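Workshop notebook — Wednesday, July
2 min read

Noise from the small office PCs, continued from last week's page.

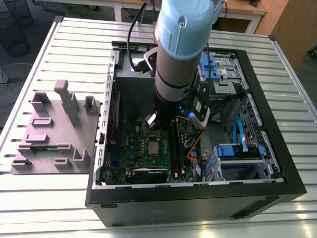 Josefina Garrido asked again why the Tramcombe machines whine after lunch and stay quiet in the morning. I had put it down to room temperature. Having gone through the fan logs I now think it is the fan curve. The board holds the fan at 900 rpm until the processor reaches its first step, then goes straight to nearly 2,000. There is no ramp in between, so any small job tips it over and it hunts up and down.

Set a flatter curve on the first Bustos board and left it running the usual accounts job. Sound is steadier. Temperature went up a bit at idle and came out much the same under load. Not going to touch the other boards until it has had a full working day.

Dust: the Jasulow filters are worse than the Gorex ones for clogging at the corners. Estela Gaete says wash and dry overnight, never refit damp. We are down to 8 spares. Order 12 more and put them in the drawer under the label printer, not on the shelf where they get bent.

Paste — the old tube has separated. Binned it. New one is in the door of the grey cabinet.

Still to do:
- copy the new curve settings on to the sheet by the bench
- ask Josefina which desk complained first
- check whether the case feet are the hard type, as two desks at Tramcombe hum even at low speed
- find the other long screwdriver

Estela has the bench from three o'clock.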